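Volel Rack Placement Set: README for the fault subset

Maintainer: Wahyudi Harahap
Review of fault labels: Romain Huet
Last change: September 1, 2024

What is in this folder

The full set has 1,498 episodes of one arm putting plates into a dish rack. This folder has only the 70 episodes which ended with a gripper fault. Please read the notes below before you train on them.

The fault

In June we moved the arm to controller software Jalora. After the change, the gripper sometimes lost its holding force for a short moment while the arm was moving down. The command in the log stayed "closed", but the measured force went to zero. In most cases the plate slipped in the fingers and came into the rack at a wrong angle. In 16 episodes the plate fell completely. Two plates broke, and one person got a small cut on the hand when collecting the pieces.

We found the reason in the watchdog timer. It was set too short, and each late message made the gripper driver restart. The first faulty episode is number 568. Episodes before this number were recorded with the old software and do not have the problem.

Labels

fault_type: slip, drop or unknown
fault_time: seconds from the start of the episode, set by hand
force_ok: false from the first zero reading until the end

Two annotators, Damia and Živković, marked the fault time separately. Where they differed by more than half a second, Romain decided. The value "unknown" means that the force signal was missing in the log. It does not mean that the plate was safe.

Example from the head camera
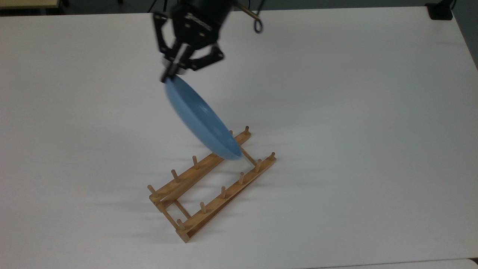
Light blue plate held by the rim over the wooden rack.

Known limits

The force signal is recorded more slowly than the video, so very short losses can be missed. Do not use a single image to decide if the grip was good. Please use the force file together with the video.

If you repeat the task on your own arm

Check the watchdog value first. Keep hands away from the rack until the arm is back in its home position, also when the log says that the gripper is closed. Use thick gloves for broken plates.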